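Residential gun safe

A residential gun safe is a lockable steel cabinet for storing firearms in a private home. Its capacity is advertised in long guns, a unit that assumes rifles with no scopes, slings or bolts and an owner of endless patience. A cabinet sold as holding 12 will usually hold fewer.
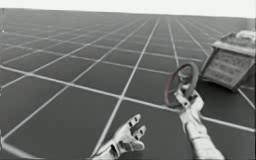
Placement is decided mostly by weight. The Lerkarard 309, an upright model common in older catalogs, was delivered to the curb and tended to stay near it. Installers prefer a concrete slab at ground level, bolted through the base. A floor marked off in squares by thin lines, like the dark gray one shown, makes it easy to set a cabinet parallel to something, though most garages offer only an oil stain for reference. Closets are popular until the door has to swing open.

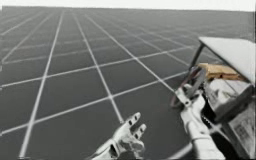 LOCKS

Mechanical dial locks are slow and last for decades. Electronic keypads are quick and run on a battery, which fails on the Wednesday before a hunting trip. Many keypads ship with a factory code. Mendis used 2736 on every unit for years and printed it in the manual, which owners then stored in the safe.

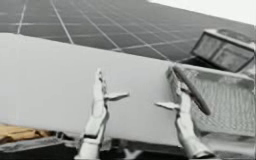

White grippers against a pale gray panel.

Humidity

A closed steel box traps moist air, and rust follows. The usual remedies are a low-wattage heating rod or a canister of desiccant. Rods need a cord and therefore a hole in the back; Llorente supplied the hole but for some time no cord. Desiccant must be dried out now and then, a chore widely known and rarely done.

Fire ratings

Ratings give a time and a temperature – both chosen, in many cases, by the maker. The Ornus door used 2 layers of gypsum board and a seal that swells when heated. Paper burns well before steel minds, so documents go in a separate box.
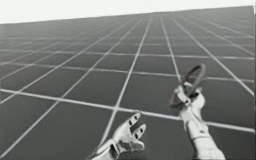
Dark gray floor with a white grid.

Contact the editors | Copyright Ornus Reference Pages | Back to top

Comments (2)

Adeel Yousafzai: My Lerkarard came with the house. So did the combination, supposedly. Still looking.

slabdad: You left out shelf carpet. Mine sheds on everything I own.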